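O Inventário da Casa Broletti

Por determinação do tribunal da comarca, o Sr. Benedito Rocha foi nomeado inventariante do espólio da Casa Broletti e tomou posse do cargo em 17/08/2020, na presença de um escrivão que não se sentou. O auto de abertura menciona dois pisos, 606 volumes encadernados, uma coleção de relógios de parede e um jardim cuja extensão ficou por apurar. Nada diz sobre o frio, que os herdeiros viriam a invocar em todas as cartas.

A casa pertencera a uma família de tabeliães. O último deles, falecido sem testamento conhecido, conservara os livros de notas em ordem rigorosa até certa altura da vida, e depois em ordem nenhuma. O inventariante, homem de método, começou pela sala do rés do chão e avançou no sentido dos ponteiros do relógio, como lhe haviam ensinado na repartição de Estelska, onde servira na juventude. A cada objeto atribuía um número, uma designação e um valor. Os relógios foram avaliados em conjunto, por não andar nenhum.

Apresentaram-se dois herdeiros. A Sra. Noemi Sorrentino, sobrinha do falecido pelo lado materno, requereu por escrito que lhe fosse entregue a mesa de jantar antes da partilha. O Sr. Normunds Žukauskas, cujo grau de parentesco constava de uma certidão traduzida duas vezes, com resultados diferentes, opôs-se ao pedido e requereu a mesma mesa. O inventariante indeferiu ambos os requerimentos e mandou cobrir a mesa com um lençol.

Ao fim da segunda semana, chegou-se ao gabinete do primeiro andar. Era ali que o tabelião trabalhava, e era ali, segundo a sobrinha, que devia estar o testamento. As gavetas continham lacre, pontas de lápis, recibos da mercearia e uma carta por abrir, remetida de Zoscombe. O inventariante numerou a carta e não a abriu. Considerou que a lei lhe permitia arrolar o envelope, mas tinha dúvidas quanto ao conteúdo, e consultou o tribunal. 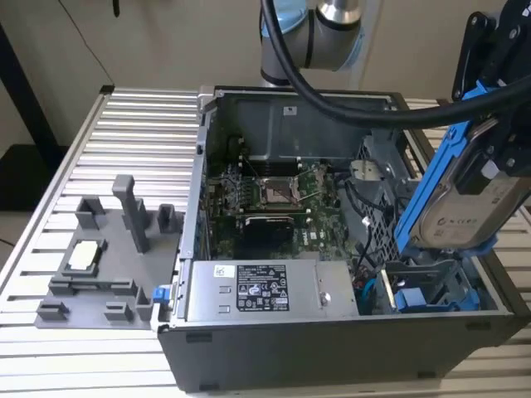

Pode um inventariante abrir a correspondência do falecido? Só com autorização do juiz, e na presença dos interessados ou de quem os represente.

Foi esta, por palavras mais longas, a resposta que o tribunal remeteu ao fim de 60 dias. Durante esse prazo a carta permaneceu sobre a lareira, encostada a um castiçal, e tanto a Sra. Sorrentino como o Sr. Žukauskas adquiriram o hábito de visitar a casa a horas em que não esperavam encontrar-se. Encontravam-se sempre. O inventariante registou as visitas num caderno próprio, com a hora da entrada e a da saída, e reparou que as saídas iam coincidindo.

A abertura realizou-se na sala, com as janelas fechadas por causa do vento. Leu o documento o Sr. Bayu Lubis, intérprete ajuramentado, visto que a carta vinha redigida numa língua que nenhum dos herdeiros admitia compreender. Tratava-se de uma mulher que agradecia ao tabelião a devolução de um guarda-chuva, esquecido num comboio muitos anos antes, e lhe pedia desculpa por só agora escrever. Dizia que o guarda-chuva ainda servia. Perguntava se em maio o jardim continuava a dar lilases.

Seguiu-se um silêncio que o auto descreve como «breve suspensão dos trabalhos». A Sra. Sorrentino pediu que a carta fosse relida. O Sr. Žukauskas quis saber se constava algum endereço para resposta. Constava, e o inventariante ditou-o ao escrivão, letra por letra, embora tal diligência não estivesse prevista.

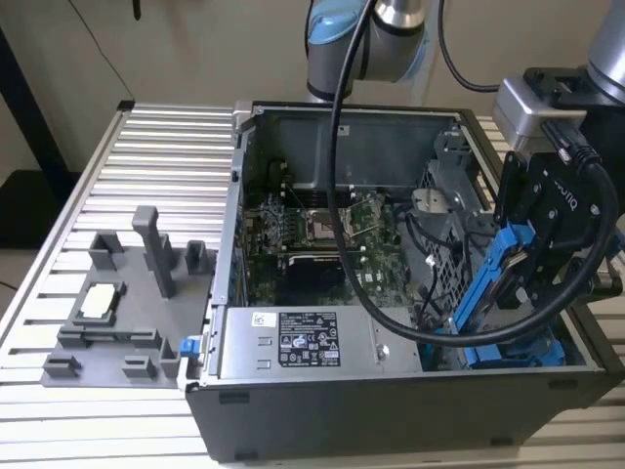

Zihan Wei observou que uma carta sem valor venal não devia figurar na relação de bens, e que ficaria melhor entregue a quem se dispusesse a responder-lhe. O inventariante agradeceu a observação e mandou que ficasse em ata. Consultado o regulamento, verificou que o caso não vinha tratado em nenhum dos artigos, nem sequer nos transitórios.

A partilha fez-se no inverno. Os livros seguiram para o arquivo da comarca e os relógios para a leiloeira Sikder, que os vendeu num só lote. Quanto à mesa, os herdeiros declararam, em requerimento conjunto, que desejavam mantê-la onde estava – debaixo do lençol, se necessário – até decidirem o destino da casa. O requerimento foi deferido sem prazo.

A carta conserva no processo o seu número de ordem, mas o lugar correspondente na pasta está ocupado por um recibo, assinado pelos dois. No verso, com a caligrafia do Sr. Rocha, lê-se que os lilases foram vistos em flor, junto ao muro, e que disso se deu conhecimento para Zoscombe.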